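The soup that got me through July

I know, I know. Who makes soup in July? Me, apparently, and six times so far, because I have fallen completely in love with sour corn soup and I need to tell somebody about it who isn't my sister.

It started at a potluck in Lirkley. I'd brought a pasta salad (fine, forgettable, too much onion) and ended up next to Dewanti Tarigan, who had carried a giant pot across town on the bus with a towel tied over the lid. She grew up eating a tamarind vegetable soup called sayur asem, and hers had chunks of corn still on the cob, green beans, peanuts, chayote and a broth so bright and sour that I went back for a second bowl before I'd finished my first plate of anything else. It was a sticky evening and the windows didn't open, and that soup was the most refreshing thing in the room!

She doesn't use a recipe. I asked anyway, and she told me what goes in and in what order, and I typed it into my phone with one thumb while holding a bowl. My notes say things like "corn first, corn is slow" and "more sour than you think." Both true.

So, my first try. I bought tamarind paste from the store on Keogh Street, the kind in a jar, and dumped in three big spoonfuls. Way too much. My whole face folded up. I added sugar, then water, then more sugar, and ended up with enough soup to feed a softball team, all of it a bit sad. The second time I used the pulp that comes in a block, soaked a piece the size of a walnut in hot water, squished it around with my fingers and strained out the seeds. Huge difference! It's rounder and fruitier, and you can add it a little at a time until it tastes right.

The base is shallots, garlic, a couple of red chilies and a bit of shrimp paste, all pounded together. I don't own a good mortar, so mine gets chopped to bits and then mashed with whatever is heavy. It comes out lumpy and I've decided I like it lumpy.
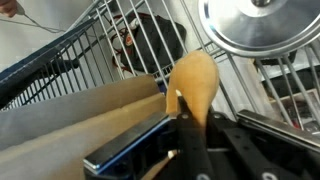 Then the corn goes in, cut into thick wheels. Cutting raw corn on the cob is a workout, and I've learned to score it all the way around with the knife and snap it with my hands. Ten minutes of simmering, then the peanuts (raw ones, with the skins on, soaked for an hour if I remembered), then the chayote, then the beans right at the end so they stay green. Salt, a spoonful of palm sugar, the tamarind water, taste, more tamarind water, taste again. I probably eat a whole bowl's worth just standing at the stove.

If you can't find chayote, zucchini works but goes soft fast, so put it in with the beans. I tried cabbage once as well. It was okay, a little sweet, and it made the kitchen smell like cabbage until the next morning.

The other thing I want to shout about is eating it cool. I had a leftover bowl straight out of the fridge one night at 11 p.m., standing up, with cold rice, and it was even better than when I made it. The peanuts get soft and creamy and the broth somehow gets more sour. Now I make it in the morning before the apartment heats up, let it cool on the counter for a bit, and put it in the fridge for dinner.

My neighbor Leopold Mösli, who is suspicious of anything with fruit in it, got a jar of it from me last week. He came back with the empty jar and asked if there was any more with the corn. There was! He also pointed out that it would be good with a fried egg on top, and I'm annoyed that I didn't think of it first. We had it that way for lunch the next day with the edges of the egg all brown and crispy, plus a spoonful of sambal for me and none for him.

Corn is so cheap at the Trunstead market right now that I keep coming home with more than I can carry. The stand near the back gate has the small, slightly ugly ears, and those are the ones I want for this, because they fit in the pot without a fight. Go early if you're going. By noon it's mostly husks.

Dewanti says her aunt puts in young jackfruit and a handful of melinjo leaves, and I haven't found either one yet. If you know a place within driving distance that sells them, even frozen, please leave me a comment. I've got four ears of corn in the fridge and half a block of tamarind, and I'm making another pot tomorrow either way.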